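Prarico Tables: Frequently Asked Questions

Ordering

Can I order a top without legs?
Yes. Every top we sell can be ordered on its own. Choose "top only" on the order form. The underside comes without holes unless you ask for them.

How do I measure for a replacement top?
Measure the old top along its longest side and its shortest side, edge to edge. If the corners are rounded, measure as if they were square and tell us the radius in the notes. Do not measure the leg frame. Most tops overhang it.

What sizes do you keep in stock?
The longest stock top is 94 inches. Anything longer is made in two pieces and joined on site with the bolts we supply. Custom widths are available in white and light gray only.

Can I get a sample first?
You can have up to 2 samples per household or business at no charge. After that we bill for postage. Samples are cut from production offcuts, so the edges are not finished.

Do you match existing furniture?
We don't match colors from photos. Mail us a chip or a drawer front and we will tell you which of our finishes comes closest. Please put your name and phone number on the back of the piece if you want it returned.

Delivery

Where do you deliver?
Our own truck covers Olgate and the towns along the valley road as far as Kekska. Farther out we use a freight carrier, and the price is given before you pay.

Will the driver bring the table upstairs?
Our own drivers will, if the stairs are clear and the piece fits. Freight carriers deliver to the curb or loading dock. Tell us about narrow turns and low ceilings when you order.

Can I pick up my order?
Yes, from the warehouse on Zhuravel Street, once you have the pickup email. Bring the order number and a blanket or two. We have rope but we do not tie loads down for customers.

What if the top arrives damaged?
Write "damaged" on the delivery slip before you sign it, keep the packaging, and send us photos of the damage and the carton. We replace the piece or refund it, whichever you prefer.

Care

How do I clean a white top?
Use warm water, a little dish soap and a soft cloth. Wipe again with plain water and dry it. Scouring powder and steel wool will dull the surface, and the dull patch can't be polished out.

How do I get marker off?
Rubbing alcohol on a cotton pad works on most permanent markers. Try a hidden spot first. Old ballpoint ink may leave a faint line.

Can I put hot pans on it?
No. Use a trivet. Heat marks are not covered by the warranty.

Can I clamp things to the edge?
Yes, as long as you put a scrap of wood or thick rubber under the clamp foot. Tighten by hand and check it again after a day. For anything heavy, clamp over a leg or a crossbar.

My table rocks. Is it defective?
Usually the floor is uneven. Turn the leveling feet out one at a time until the rocking stops. If a foot spins freely and doesn't move up or down, the insert has stripped and we will send a new one.

Returns and warranty

How long do I have to return something?
Stock sizes can come back within 57 days, clean and undrilled. Custom tops can't be returned unless we cut them wrong.

How long is the warranty?
Frames are covered for ten years and tops for five. The warranty stays with the table, so you can pass it on if you sell. The new owner needs a copy of the receipt.

Where do I find my product number?
It is on a sticker under the top, near one of the short edges. White tops from the older line start with 232. Give us the full number when you ask for parts.

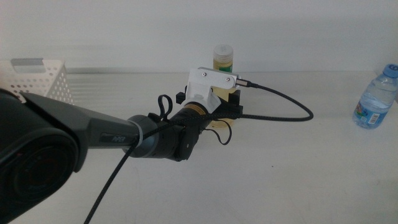 OLGATE, August 9, 2026

The answers on delivery and returns have been updated. Orders placed before today stay under the earlier return terms printed on the receipt. The warehouse will close for stocktaking in December, and the closing dates will be added to the pickup email.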